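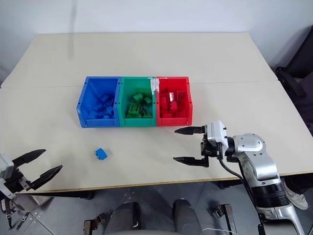
The block sorting table, with the blue, green and red bins and one blue block still on the table top.

Software notes: Vanach gets a new planner
Jul 5, 2021

Since January the software group has been rewriting the part of Vanach that decides what the two arms do next. The new version is now running on the sorting table every working day, and several people from the other groups have asked what changed. I will try to answer in one place.

The task itself did not change. Blocks are on the table, three bins are behind them, and each block must go to the bin of its own colour. A child can do it. For us it is useful because it touches all layers of the software at the same time: the colour and position of the block, the choice of arm, the path, the grasp, the release. When one layer is wrong, we see it quickly.

The old planner made a full plan at the start. It took one picture, listed all blocks, gave each one to an arm and then followed the list until the end. If a block rolled or was pushed by a finger, the list was already out of date, but the arm went to the old position anyway and closed on air. We had a retry step for this, and then a retry of the retry. By last winter the retry code was longer than the planner.

The new planner, which we call Suvarna, keeps no list. After each release it asks perception for the current state of the table, chooses one block for one arm, and plans only this movement. Ilango Joseph wrote the first version and most of the tests. It is slower to start each motion, because there is a fresh look at the table every time, but the arms waste less time on blocks that are not where they should be.

To compare the two, we replayed 2655 recorded pick attempts from our own logs through both planners. The old one sent the arm to an out of date position in 85 of them. The new one still has this fault sometimes, mostly when the block moves after the look and before the fingers close. I do not give a number for it yet, as the replay cannot show this case fairly. It needs real runs and we are collecting them.

Perception

The block detector had a different problem. It was happy to find blocks inside the bins. A heap of blue blocks in a blue bin is, for a simple colour rule, one very large blue thing, and once in a while the planner asked an arm to pick up from the bin and put back into the same bin. We now mark the area of each bin at the start of the session and the detector ignores everything inside it. The bins must stay where they are after that. If you move a bin, please run the bin setup again, it takes less than a minute.

Light reflections on the white table are still difficult. A pale or see-through shape beside a block can be taken as part of it, and then the grasp centre moves a few millimetres to the side. The grippers open wide enough that this is usually harmless with a single block. With two blocks close together it is not harmless. Esano, our labelling tool, now has a tag for such cases, so please use it when you review recordings - even if the pick was good.

Which arm takes which block

This part received the most discussion. At first we used a simple line through the middle of the table: left of it is for the left arm, right of it is for the right arm. But a blue block on the right has to travel across to the blue bin on the left, and the two arms meet in front of the green one. The planner now adds the whole path to the cost, from the block to the bin, and one arm waits if the other is already in the centre. Waiting looks a bit lazy to visitors, but we prefer it to two wrists touching.

The planner may search for a path for 2000 milliseconds. If it finds nothing in this time, the arm goes to its open, ready position and the planner chooses another block. Before, it would search as long as it wanted, and people standing at the table thought the program had crashed. Sometimes they were right.

Tooling

The log viewer, Flikodus, can show the planner's choice together with the camera picture, step by step. You can see all the candidate blocks, the cost of each one, and which was taken. This was a small job and I wish we had done it first. Many evenings in the winter were spent reading cost values in a text file and trying to imagine the table.

Two known faults for now:

The viewer shows the wrong arm name after a pause and resume. The recording is correct, only the label is wrong.

If the network drops during a session, Suvarna keeps the last state of the table and does not say so. Press stop and start again. A warning is in work and should be in the next build.

The old planner will stay in the repository until the end of the summer under its own branch. After that we will remove it, together with the retry code. If your group has scripts that still call it, please tell Ilango before then and he will help you to change them. Most scripts need a change in two or three lines only.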